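29 July 2020

# Report on the Visit to the Vanags Linen Service, Atbridge

The Flunico Textile Care Association arranged a visit to the Vanags linen service in Atbridge as part of its yearly program for member laundries. The purpose was to see how the site handles small flat goods, meaning napkins, tray cloths, table runners and hand towels, after they leave the dryer. Large sheets and bed covers were left for another visit.

## Arrival and Receiving Area

The group was received at the side entrance and given hair covers and visitor badges. Members are advised that parking at the front of the building is reserved for delivery vans.

Soiled linen enters through the north door and does not cross the path of clean linen at any point. Bags are weighed on arrival and tagged with the account number of the customer. Mineder, a hotel group with several dining rooms in the county, is the largest account for table linen. On the day before the visit, the site took in 2,156 pieces from Mineder alone, most of them white napkins.

Sorting is done by hand. Wine and grease stains are set aside for a longer wash, and pieces with holes or torn hems are removed before washing. The receiving supervisor explained that a small hole often becomes a large one in the washer, and that customers would rather pay for a patch than for a new cloth.

## Washing and Drying

The wash floor has 9 machines, of which one is kept for kitchen cloths and aprons. The group asked about creamy or yellowed areas on white cotton. Staff gave two common causes: detergent left behind by a short rinse, and long storage in closed cupboards at the customer's site. A second rinse has been added for table linen, and the service now asks customers to return unused stock once each season.

Table linen is taken from the dryer while slightly damp. Members from smaller laundries noted that they dry fully and then spray before pressing. Both methods were discussed at some length, and no general agreement was reached.

## Finishing and Folding

The greater part of the afternoon was spent on finishing. Runners and other long, narrow pieces were of particular interest, as several members had reported trouble with them. A long strip that has been pulled harder on one side will not lie square, and a fold made at that stage fixes the fault in place. The practice at Vanags is to lay the strip across the table, bring the corners out, and smooth from the middle toward the ends. 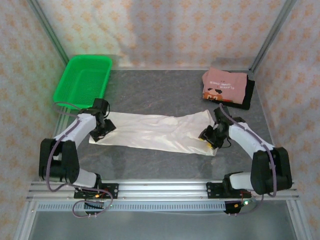 Creases that run at a slant receive the most attention. They are harder to press out than straight ones, and they tend to gather toward one end of the cloth when the other end has been set first. Staff are taught to deal with them before any fold is made. If a corner still stands out of line after smoothing, the piece is lifted and laid again.

Runners are folded in half lengthwise, then across, and stacked with the folded side facing out. Napkins are folded in quarters unless the customer has asked otherwise. Finished stacks are tied with cotton tape, as paper bands were found to tear on the shelves.

## Points Raised by Members

- Whether mended runners should be returned to dining use or kept for sideboards. Vanags leaves this to the customer.
- How long a new folder needs before working alone. The site allows 3 weeks.
- Whether hems should be checked before or after pressing. At this site it is done after, at the folding table.

The Association thanks the management and staff of Vanags for their time and for the refreshments provided. Members who wish to receive the site's stain chart may request a copy from the Flunico office, which will send it by mail.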